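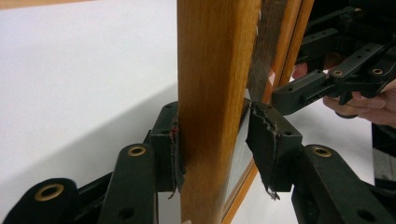
Review: Zendum handheld gripper pair, for collecting two-handed demonstrations

We tested the Zendum pair as a data source for policies that imitate human manipulation. The operator wears nothing on the arms and holds one gripper in each hand. Pose comes from marker plates on top of the grippers, and each policy is trained on the recorded pose and jaw opening.

The test task was a handover: lift a small picture frame, pass it between jaws, set it upright. Glass and a thick wooden molding make it harder than the foam blocks in the Ofori benchmark, as a small error in jaw angle is enough to twist the frame out of the grasp.

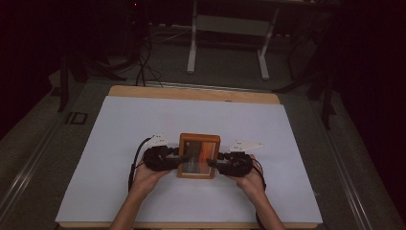

Both grippers on the frame, marker plates facing up and outward.

After 7 hours of demonstrations, the policy trained on Zendum data completed 85 percent of handovers. The same network trained on joystick data from our Prunport arm finished well behind, with most of its failures at the second grasp. We repeated the training with 3 random seeds and the order did not change.

Tracking was stable when both plates faced the overhead cameras. Wrist roll past the vertical hid one plate and cost us 2 sessions before we added a dropout check. The cables limit how far the hands can cross.

Finger pads are the weak point. The rubber tears and peels at the inner face, and a torn pad changes the contact geometry between the first and last demonstrations of a set. Log the pad condition with each session. Wallton sells a thicker pad that fits the same fingers, but we have not tested it.

Recommended for tabletop work with rigid objects.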